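Student Project Report
Working Rules for Hand-Held Gripper Recording in Homes
Course project, August 2021

1. Purpose

Our group wrote a short set of rules for people who record household tasks with a hand-held gripper. The course already had a safety sheet from the Irkov lab, but it was written for fixed arms behind a fence and says little about bedrooms and kitchens. We started the work in January and tested the rules in two apartments, which we call Pesolen and Verschueren after their streets.

2. Rules we settled on

The operator asks everyone who lives in the home before recording. Mail, screens and family photos are put away first. Finger pads are wiped before they touch clothing or bedding. Cords on the floor are moved out of the walking path. A session lasts no more than 50 minutes, then the operator rests the wrist.

Clothing took the most discussion. A puffer jacket has a thin shell, and pulling hard at one point can strain a seam. Our rule is to take a fold of fabric between the two fingers, close slowly, and keep clear of drawstrings, toggles and snaps.
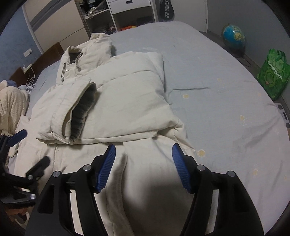
Should the operator tidy the room before recording?

Only as far as privacy and safety require. A home that has been cleaned up for the recording gives data that does not match normal use, so furniture and everyday items stay where they are.

3. Trial

We recorded 237 clips with the draft rules. Reviewers marked 38 of them for at least one broken rule. The most common problem was a name or address left in view, followed by sessions that ran too long. We kept our notes in Nurkico, the logging sheet our department uses, and some 14 entries had no consent box ticked. Those clips were deleted.

4. Changes after the trial

Consent is now the first line of the sheet, and the clip number cannot be entered until it is filled in. The wiping rule was moved up next to it. We dropped a rule about room lighting, as operators read it in different ways and the reviewers could not check it.

We did not test the rules with children or pets in the home.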